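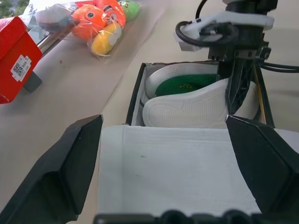
Open day at Murnix: your questions, my answers

I'm the one who answers the open day inbox, so most of these come straight from your emails. A few were shouted at me in the stairwell. If yours isn't covered, write to me and I'll add it.

When is it, and do I need a ticket?

It's 25 April 2022, doors open at one, and yes please, grab a free ticket first. We have 400 of them. The November open day ran out early and I had to send some very nice people home, which I hated!

What will I get to see?

The main demo is two robot arms working at one table, on shoes and boxes. There's a white sneaker with a green insole that says DUCK on it, and it goes into a black shoebox. It sounds like the dullest job in the world until you watch two grippers try it (I've watched it more times than I can count and I still lean in). A shoe is a funny shape, the box walls get in the way, and both hands want to be in the same spot.

Downstairs there's a smaller talk about how we plan a task before any arm moves. That one's quieter and has chairs.

Is it the same demo all afternoon?

The table stays the same but the job changes a bit. Demyd Demchenko runs it and he likes to swap things over between groups, so if you come back an hour later you may get something else.

Why shoeboxes?

Because everybody knows what a shoebox should do. Cardboard also gives a little when you squeeze it, and a lid has to line up on all four sides, so it's a fair test of two arms sharing a job. We keep a few different boxes on the table. The bright yellow one with the duck face on the lid and ALLO DUCK in black letters is my favorite, and kids spot it right away.
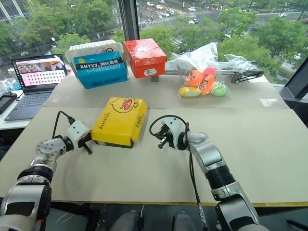 We also keep a bag of little toys at the back of the table, in case a group wants to talk about soft things next to boxy ones. Orange, yellow, green, all sorts of colors. Please don't ask me to pick between those, I can't.

Can my kids come?

Of course! Under-twelves need a grown-up with them on the demo floor. Everyone stays behind the line while the arms are switched on – that includes me.

Can I touch the robots?

Not while they're running. Ask Demyd at the end of your group and he'll usually show you a gripper up close with the power off.

Can I take pictures?

Yes, but no flash near the table. The windows let in plenty of light anyway, and you get a nice view of the trees and the road.

What if it drops something?

Then it drops something, and we start over. I'd rather you saw a real try than a polished video.

How do I get there?

Take the Witthorpe bus to Makel and walk up past the Dmytriv bakery. We're the next door along. Parking is on the street and fills up fast. There's an elevator, so strollers and wheelchairs are fine.

Is there food?

Coffee and cookies by the entrance until they run out. Nothing on the demo floor, please, crumbs and joints don't mix.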